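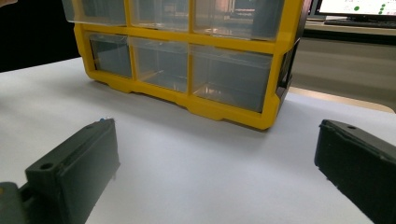
I've wanted a machine to put my junk away ever since I owned enough junk to lose. So when Samran Limsakul at Tralteo offered to show me how his grippers are coming along, I was in the car by 8 (with coffee!). His idea of a hard test is a little yellow organizer with clear plastic drawers, the sort of thing my kids yank open without looking. Two blocky dark fingers have to get hold of one of those, and the shiny fronts throw reflections of the room right back at whatever's looking.

Samran says his team has logged 2,723 drawer pulls so far. Would he let it loose in his own kitchen? "Ask me in December," he said, laughing. I'm still sorting my own screws until then.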